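The Quiet Grip

In the Jatia lab we believed that a robot learns best from perfect work. I had 1855 recordings of my own hand guiding the gripper, and I kept only the clean ones. The policy we named Gemstead failed 51 trials in a row.

In March I was tired and I made a mistake. I loaded the folder called Cindance, where I had put every slow try, every missed grasp, every return to the start. Training took 20 hours. I slept under my coat.

In the morning the green fingers came down over the white table, missed, and stopped.
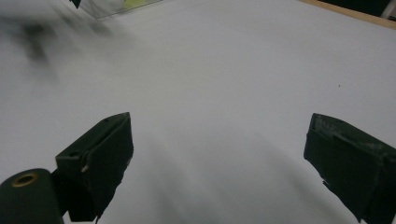

Then they went back up, a little to the left, and tried again — the way I do it when I look for my keys in the dark. I wrote to the office at Zarei that the method had a result. I did not write that I had recognized my own hand.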